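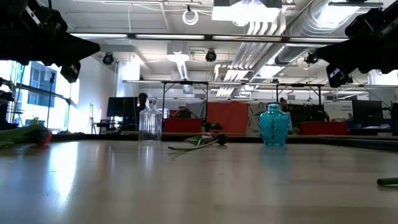
Both grippers up and empty, clear bottle and turquoise vase on the bench, flowers lying flat.

Getting usable depth on glass – quick version

Writing this up fast because three people asked on Monday. Assumes you already have Endum running and both arms homed. If not, do Vy Phùng's setup page first and come back.

What goes wrong: the depth stream goes straight through clear glass and gives you the bench behind it. Planner thinks the space is free. Arm goes for the flower, takes the shortest path, clips the bottle. Coloured glass is a bit better but patchy. Glossy bench makes it worse – every object has a reflection under it and the segmenter likes to call that an object too.

Step 1. Park the arms
Jaws open, up and out to the sides. Run park_both before you capture anything. A bit of gripper in the corner is fine, the self-filter handles it. Gripper over an object is not.

Step 2. Fit the bench plane
Run fit_plane with the glass OFF the bench. Save it. Anything the segmenter finds below the plane gets dropped, which kills most of the reflections. If you still get a ghost vase, raise the cutoff to 7 mm. Don't go higher, flower stems are thin and you'll lose them.

Step 3. Masks from colour, not depth
Put the glass back. In the Wistine config set mask_source: rgb. Then for each mask check how many depth points fall inside it. Under 112 valid points, flag it as transparent. That number came out of Emiko's tuning, works for us, yours may differ.

Step 4. Swap in a solid
For anything flagged, throw the depth away and extrude the mask outline up from the plane. Box for the bottle, cylinder for the vase. Pad it. Narrow necks get padded too wide but that's ok for avoidance, just dont use the padded shape for grasping.

Step 5. Stems
Long thin things lying down come out as two or three peices. Turn on merge_collinear. Grasp point should land on the stem, clear of the flower head. If it's jumping around between captures, bump exposure down a notch and refit.

Step 6. Dry run
Plan only, no motion. Look at the sweep in the viewer. Both arms, not only the one doing the picking – the idle one moves too when it yields. Then run at slow speed, hand on the e-stop.

Known problems
- Window light. Plane fit drifts through the afternoon. Redo step 2 after lunch.
- Objects half out of view get no mask. Slide them in or take them away.
- Cache doesn't clear when you swap objects. Restart the node. Majdi has a fix on a branch, not merged yet.

Questions to Blandine, she owns the config now.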